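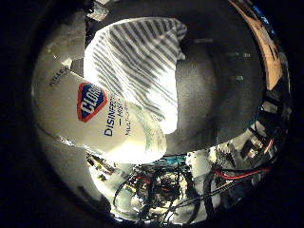
Revised rules for wrist-camera manipulation work

Issue 5 of the bench procedure takes effect on Wednesday at both Draltus sites, Brostgate and Asness. It replaces the separate local notes. Leonor Morais holds the master copy and will answer queries on wording.

Cables. Exposed wiring at the hand must be inspected at the start of each shift and again after any change of finger. Loops that can reach the contact face of a finger are to be tied back or sleeved. A hand with a damaged conductor is tagged out and does not go back on the arm until a second person has signed the sheet.

Cloth and container tasks. Where a finger bears on a cloth lying over a rigid item, the force limit is set for the rigid item. Operators at Brostgate had been using the textile setting for both, and this is no longer permitted. Canisters of disinfecting wipes may be used as test items with the lid shut. Leaking or split containers are removed from the cell before the next run.

Lighting and image checks. Glare on white plastic is recorded in the run log under code 76. Runs are kept unless the grip point itself cannot be made out. Do not move lamps part way through a set.

Finger pads. Pads are replaced at 4000 cycles or at the first visible tear, whichever comes first. The count restarts only when the new pad is entered in Quintela.

Clause 2, on entering the cell with drives enabled, is unchanged.

Printed copies of Issue 4 should be taken down from the cell doors and destroyed.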